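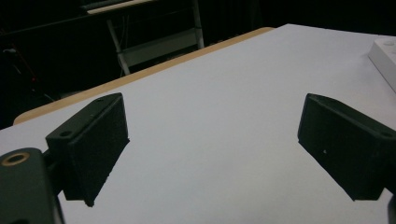
Brasberg Community Help – Workshop and Tools Group

Marks on a white tabletop, and where to put the power strip

Asked by Frida Steinarsdóttir, 2021-07-24

We have a big white top in our shared workroom with a matt finish. It picks up grey smudges and the Drukora spray only moves them about. The bench also has no sockets, so a power strip gets laid across a white board on the wooden table whenever somebody needs one. Is there a better place for it? I have 325 to spend on the whole room, and I would like to keep most of it.

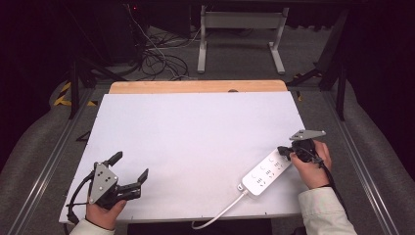

2 answers

First answer
For the smudges use warm water and a drop of washing-up liquid on a soft cloth, then dry it straight away. Skip cream cleaners – they leave shiny patches on matt surfaces. Leave the strip on top if people plug and unplug all day. I would just run the cord off the back, where sleeves don't catch it. Tape it down every so often, nearly 4 hand widths apart.

Second answer
Baldursdóttir sell clips that screw under the table edge. We used four on ours and the strip has stayed put since September. Check the thickness of the wood before you buy screws. Coil up any spare leads on the carpet as well, it makes hoovering easier. Can't help with the smudges, ours is brown.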